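Coffee with the robots at the Surus open day

February 2018
Reading time: 2 min
Print this page | E-mail this page

I'd been looking forward to the Surus open day since December, and I still managed to arrive 20 minutes late. Luckily Nisha Tyagi had saved me a spot near the glassware bench, where the arm was busy with a paper coffee filter in a clear ribbed dripper. Paper and glass at the same table! I had expected metal blocks. 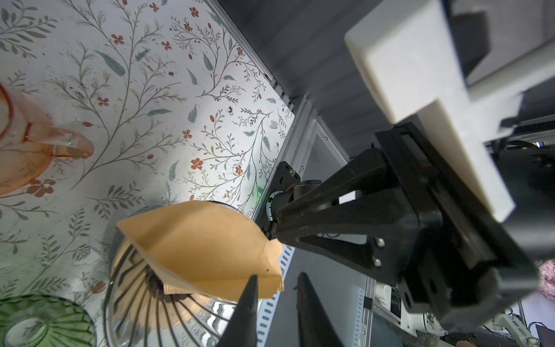
Nisha has spent 7 months on this setup, and she was happy to take all my questions (I had a lot). What got me was how much of her time goes into grip force. Filter paper creases if you look at it wrong, and glass wants a completely different touch. Harish Rastogi, who works on the fingers, let me squeeze a spare pair and feel how narrow the blades get at the tip.

I liked the colored pieces best, the ones with the wooden rings. Curved, ribbed, see-through: everything a camera has trouble with, Harish told me, and he sounded delighted about it. 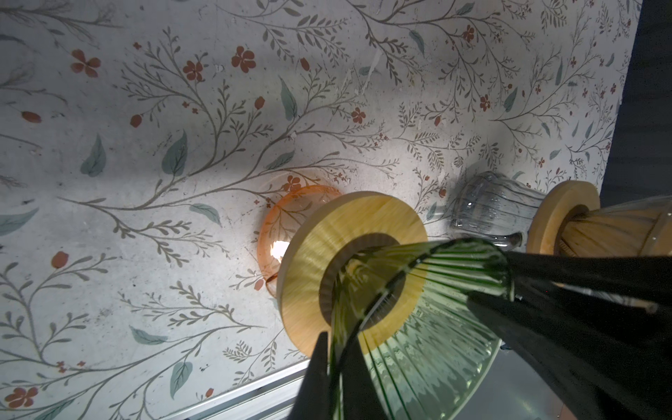 Green ribbed shade in the gripper, with the orange globe behind it.

I stayed for Gøran Ljungberg's talk as well, 35 minutes on cable routing, and I'd have sat through another one. If you go next time, wear comfortable shoes and get there early!

Last updated: Thursday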